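# Buying the second arm first

The purchasing lead at Plurkard is the kind of person who brings a spreadsheet to lunch and is delighted when you ask to see it. The company packs small electronics orders, and it's planning its first two-armed robot for a bench near the back of the shop.

"I started with the hands," the lead says. "Everyone starts with the arms, and I get it, the arms are gorgeous! But the hand is what touches your product, so I priced grippers before anything else."

The quote from Sallico came in at $1,570 for a set of replacement fingers and mounts, and the budget now carries 2 sets.

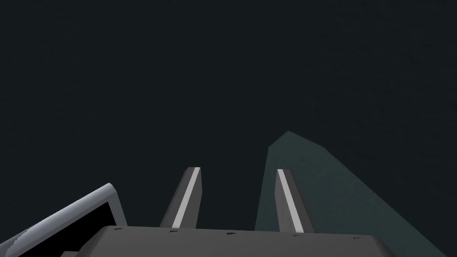
"Then you add the stuff around it," the lead goes on, already scrolling. "Cables, a table at the right height, training days, a service plan. I had 21 lines by the end of June, and I loved every one of them, because each was a surprise we'd already had on paper."

Before any order goes out, the team is working through its bench jobs in simulation. Reach comes first: can an arm get to a part on a table without the body getting in the way? The lead calls it the cheapest shopping trip the company has ever made. "You can move the table for free. Try that after the bolts are in the floor!" 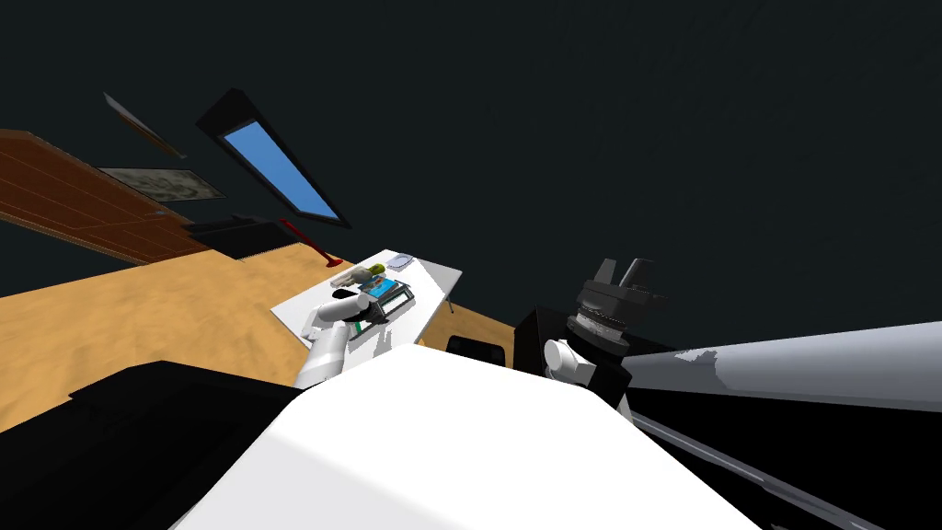
De Luca would spend even longer at this stage, and told the team that a supplier's reach chart says very little about a bench with a bottle or can, a dish and a flat, board-like device all wanting different grips. The lead agrees, mostly, and has set aside some 12 weeks for it.

"After that we pick between Sallico and Pudard," the lead says. "Pudard has the better service plan. Sallico answers the phone. I've got a column for that too."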